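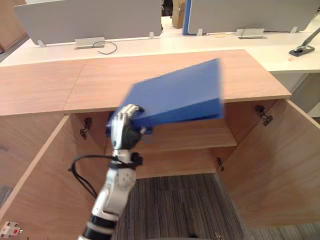 Riltmont puts its paper back in cabinets, and wants proof it helps

RILTMONT, May: Property records firm Gurnmont has begun moving the blue document files in its Riltmont office into low, light-wood cabinets with two doors and a single shelf. The company says it will not call the project a success until somebody can find a lease faster than before.

The firm has heard big promises about storage already. Two earlier systems, one with colored tabs and one with a shared spreadsheet, were dropped within a year.

"I was told the tabs would change how we work," said Naa Osei, office manager. "They changed how much we spent on tabs. I'd like to see this one survive a busy quarter before anyone claps."

The plan covers 148 box files and was drawn up by Terside, a small office planning practice. Files in use go behind the doors. Closed matters go to off-site storage after 24 months.

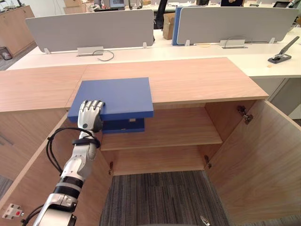 Not all of it has won people over. A cabinet top at a handy height tends to collect whatever its owner meant to put away, and Osei expects a pile by summer. Staff have also asked whether one shelf is enough. Terside's answer is that a second shelf would leave too little height for files stood upright.

"We could sell them more shelves, and most clients ask for them," said Evaristo Aguirre of Terside. "I'm not convinced more shelves ever made a file easier to find. Labels do that, if people fill them in."

Filling them in has been a weak point. An office check in the spring found files with out-of-date labels, and a few that named tenants who had moved out long ago.
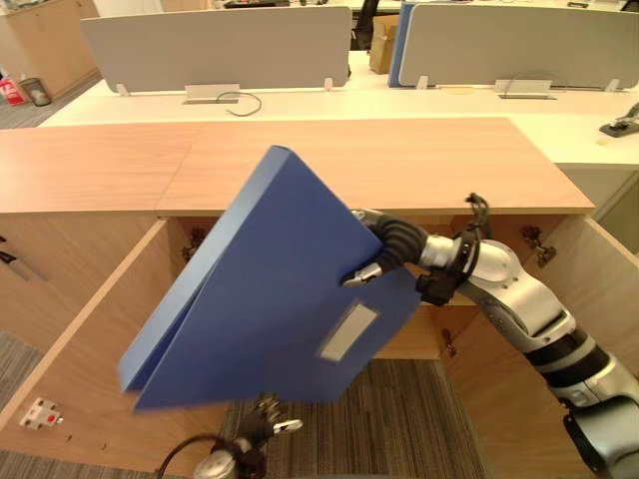
Each file will now carry a property name and a closing date on the front, written by whoever opens it. Gurnmont has budgeted for roughly 200 replacement labels and no new software.

The company will time file searches at the end of the quarter and share the results with staff, good or bad. A decision on its Quaye office will wait until then.

Media contact: Iolanda Caldeira, Gurnmont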